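4.3 Exporting stems from a Fontes project

Use this procedure to write each track of a project to its own audio file, for mixing in another program. It applies to Fontes with the Prikunora sampler installed. If you only need a stereo mix, see 4.2.

Before you start

Save the project under a new name. Export changes the track order in the file, and Undo does not restore it. Allow 612 MB of free disk space for the temporary files.

1. Open the project and press Stop. The export command is grayed out during playback.

2. Set the start marker to bar 1, even if the first sound comes later. All stems then begin at the same point and line up when imported.

3. Place the end marker at least 2 bars after the last note. Reverb and delay tails past the marker are lost.

4. Choose File, Export, Stems. The track list opens with every track checked. Clear the box beside any track you do not want.

5. Select a bit depth. Use 24-bit for mixing. Use 16-bit only if the receiving program cannot read 24-bit files.

6. Turn off Normalize. With Normalize on, each stem is raised to full level separately and the balance between tracks is lost.

7. Click Write. Do not change the tempo until the progress bar closes.

Note: Muted tracks are exported as silent files. Soloed tracks override this – if any track is soloed, the others are skipped.

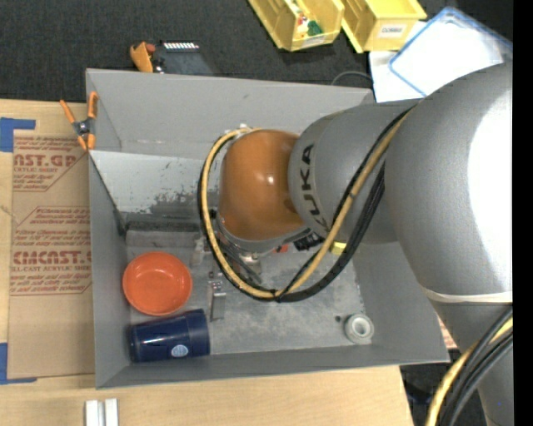
Jonas Mösli wrote in to say that his drum stems came out a few milliseconds ahead of the bass, and that freezing the sampler tracks before step 4 put them back in line. Freezing is the correct fix for version 12. Prikunora reports its delay to the host only after a track has been frozen once.

To freeze a track, right-click its name and choose Freeze. Tempo and pitch controls on that track are locked until you choose Unfreeze.

Caution: Do not freeze a track with live input armed. The recording buffer is cleared without a warning message.

If the export stops at 93 percent, a plug-in on the master channel is usually waiting for input. Bypass the master effects, delete the partial files and repeat from step 4. Stems do not include master effects in any case – export those with the stereo mix.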